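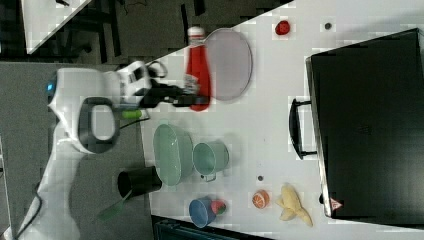
Sauce bottle, mixed dishes and a white table – what do you keep out?

Posted in: Kitchen & Dining > Storage and Everyday Use
November 2018

tealdrawer
Trying to cut down what lives on our white table. At the moment there's a red squeeze bottle with a white cap, one big pale pink plate, a pale green oval bowl and a pale green mug. My partner also puts a black briefcase down on it every night and that takes up the whole end. None of it has a home because the cupboard over the sink is full of Skoritz containers we got as a set.

The table is 60 cm wide so it doesn't take much. Two questions. Does the sauce bottle need to go in the fridge once it's open, and would you keep the one-off dishes or replace the lot with a matching set? I've seen a Flistura set with four of everything and I'm tempted.

mallee_kettle
Read the label on the bottle. Tomato sauce lasts a fair while in the pantry, but most of the ones I buy say refrigerate after opening so that's where mine goes. If you've refilled the bottle from a bigger one, go by the big one's label.

Keep the dishes. A large plate and an oval bowl are the two things I use most when people come over.

pegboard77
Disagree on the dishes. One pink plate and two green things is how you end up with a cupboard where nothing stacks. I had oval bowls for years and they sat crooked on everything else. Gave them to the op shop and got round ones. I got half a shelf back.

mallee_kettle
Depends what's under it. I keep my oval one on top of the big plate and it's fine. The mug goes inside the bowl. That's three things in the space of one plate.

pegboard77
Until you want the plate.

tealdrawer
The plate is the one I use the least, so that might work. I'll measure it against the shelf tonight.

Forgot to say, the bottle leaves a red ring on the table when it's stood upside down, and if I lie it on its side it rolls. The top is white and the ring doesn't come off with a damp cloth if I leave it overnight.

quiet_colander
For the ring, bicarb and a bit of water, leave it ten minutes, wipe it off with a soft cloth. Don't scrub. I went at mine with the green side of the sponge and there's a dull patch there now that shows up every afternoon when the sun comes in.

Stand the bottle in a small dish. Any old saucer will do.

norwest_lid
Or stand it the right way up and shake it before you use it. I don't understand the upside down thing. The cap fills with sauce and then it's all down the side.

quiet_colander
Because otherwise you get the watery bit first.

norwest_lid
Hence the shaking.

tealdrawer
OK, tried the bicarb. Most of the ring has gone. There's a faint pink mark left but you have to look for it.

harrowsmith_k
On the briefcase – I'd fix that before buying anything. You said it takes up the whole end of the table. A hook won't hold a hard case but a low stool next to the door will. We did that with my husband's work case and it cost us 40 dollars for the stool. Cases go on footpaths and train floors and I don't want one where I'm cutting up strawberries.

pegboard77
Agree with this completely. Bag off the table first, then see how much room you've got.

mallee_kettle
Seems a bit much. Wipe the table before you eat. We've had bags on ours forever.

harrowsmith_k
Wiping is fine if everyone does it. At our place that was me.

tealdrawer
There's a gap next to the fridge where a stool would fit. I've asked and got a "maybe", so I'll bring it up again on the weekend.

quiet_colander
Did you get the Flistura set in the end? I had a look in the shop and the mugs are very tall. They didn't fit under the tap on our filter jug.

tealdrawer
No, not yet. Measured the shelf and the big plate fits with the bowl on top, and the mug goes in the bowl with the handle over the edge. So I'm leaving it for now. Two lids from the Skoritz lot had no bases and they've gone in the bin, which helped more than anything.

Sauce is in the fridge door. It's thicker cold and I'm not sure I like it.

norwest_lid
Take it out ten minutes before. Right way up.

pegboard77
If the oval bowl annoys you by Christmas I'll say I told you so.

Thread tagged: dishes, sauce bottles, stain removal, small kitchens | 877 views

Contact us | Forum rules | © Tramik Home Forums | Back to top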